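Workshop notebook, Clurnness site, packing room
November, Saturday, morning session
Entry 9: mixed snack assortment, sorting by wrapper
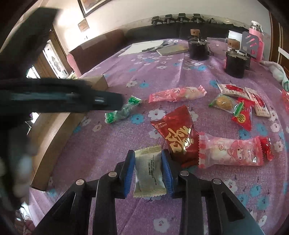 The purpose of the session was to settle the sorting order for the Jostham assortment before the larger packing run. The previous entry proposed sorting by weight. This was tried for the first tray and set aside, as the scale in this room does not settle quickly enough for single pieces. Sorting by wrapper was adopted in its place. The pink wrappers with a clear section are to be treated as one group, the clear wrappers with green ends as a second, and the red packets as a third. The white packets with dark red designs are to be kept apart until their position in the box is agreed. The small cream packet with the striped ends carries its printing sideways across the middle, including the words "IMPORT AND" and "LTD", and should be laid so that this can be read at inspection.

Table covering. The flowered purple cloth is acceptable for sorting but not for the final check. Small red wrapped sweets are easily missed against its pattern. A plain cloth is to be requested from the Arsenault store.

Handling. Packets are to be lifted by the sides. Crimped ends must not be pulled or bent, and any packet with an opened seam goes into the reject tub — it is not to be pressed shut and returned. Pieces with a clear wrapper are to be turned over once and checked for crumbs.

Quantities. The trial run stands at 300 boxes, with 10 pieces to a box, giving 3,000 pieces in all. No allowance for rejects has been entered. Colleagues on the afternoon session are asked to record rejects by group and to leave the total open.

Outstanding: position of the white packets; plain cloth; Bornholm cartons, lids still not delivered. The label sheet in the drawer is the old version and should not be used.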